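Denholm 여자 축구화 2주 후기

여자 아마추어 리그 뛰는 사람 기준으로 씀. 포지션은 윙백. 발볼 넓은 편이고 평소엔 Memance 신었음. 이번에 Denholm에서 여성용 라스트로 나왔다길래 바로 주문. 훈련 5번, 연습경기 2번 뛰고 쓰는 후기.

착화감
첫날부터 뒤꿈치 안 뜸. 이게 제일 큼. 남성용 작은 사이즈 신으면 늘 뒤꿈치가 헐렁해서 양말 두 겹 신었는데 이젠 한 겹. 발등은 좀 눌림. 세 번째 훈련부터 괜찬아짐. 새끼발가락 쪽은 아직 빡빡한데 경기 중엔 잊어버리는 정도.
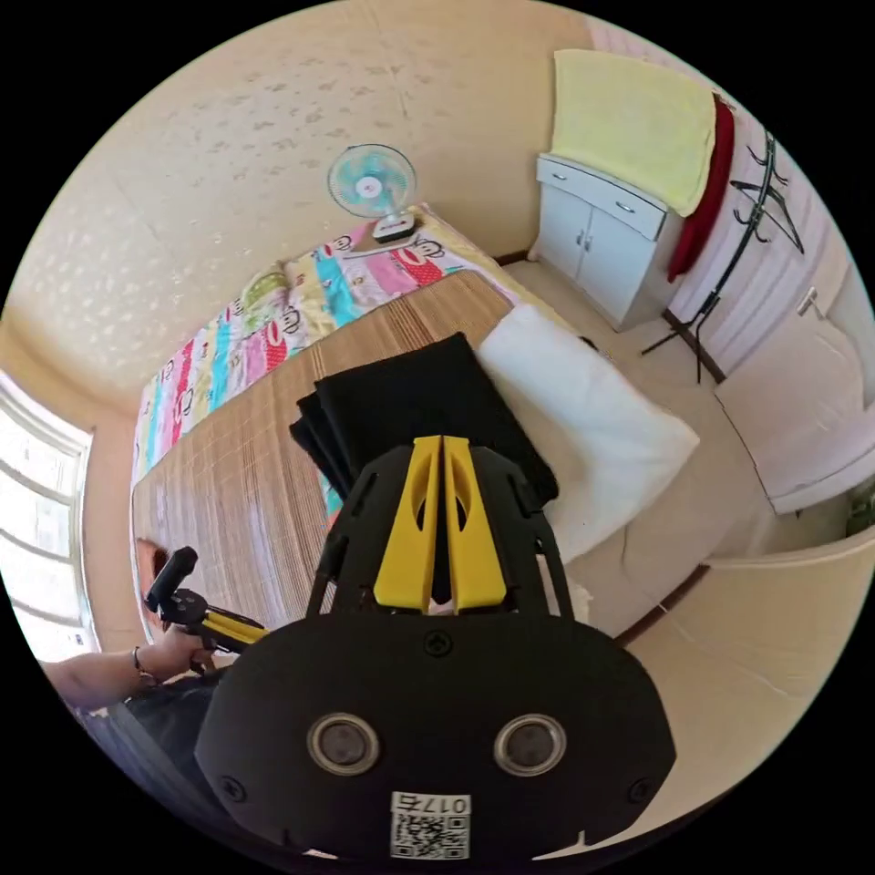 접지력
인조잔디에서만 신어봄. 방향 전환할 때 잘 잡아줌. 대신 스터드가 긴 편이라 딱딱한 구장에선 발바닥 아픔. 우리 동네 구장 같은 오래된 인조잔디면 짧은 스터드 버전 추천. 천연잔디는 8월 대회 때 신어보고 추가하겠음. 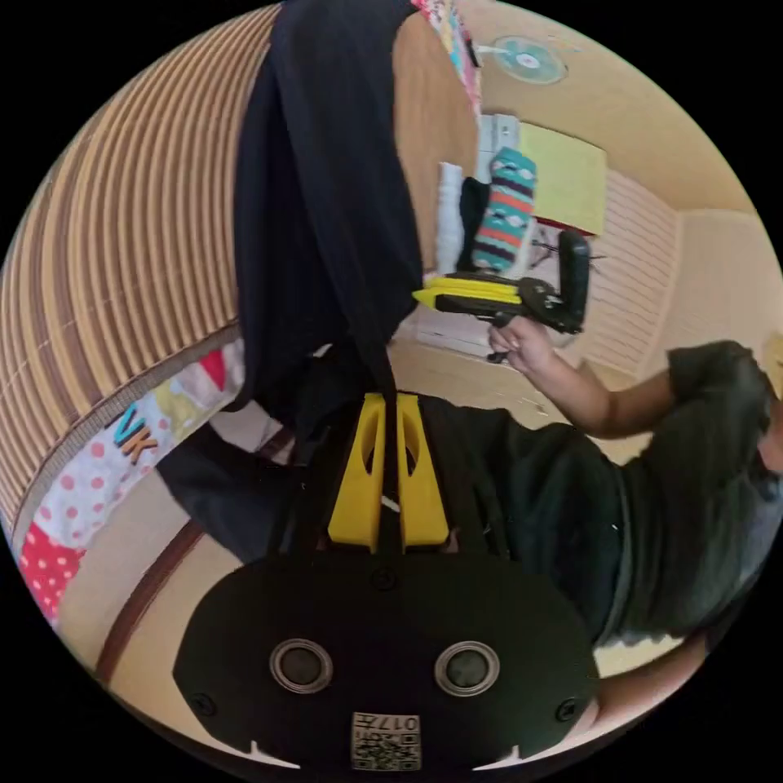
비 온 날도 한 번 뛰었는데 미끄러지진 않았고, 물은 꽤 먹음. 말리는 데 이틀 걸림. 신문지 필수.

볼터치
얇아서 공 느낌 좋음. 크로스 올릴 때 만족. 근데 밟히면 진짜 아픔. 수비수라면 Zurska 쪽이 나을수도. 거긴 앞코가 단단함. 팀 동료 거 잠깐 신어봤는데 무게는 더 나가는 느낌.

아쉬운 점
끈이 너무 김. 두 번 묶어도 남아서 밑창 쪽으로 돌려 묶는 중. 색상도 두 가지뿐. 사이즈가 5mm 단위인 건 좋은데 큰 사이즈는 금방 품절됨.

내구성은 아직 모르겠고 앞쪽 접착 부분만 지켜보는 중. 벌어지면 글 수정함. 재구매는 할 듯, 다음엔 짧은 스터드로.

2024년 7월 11일 목요일 작성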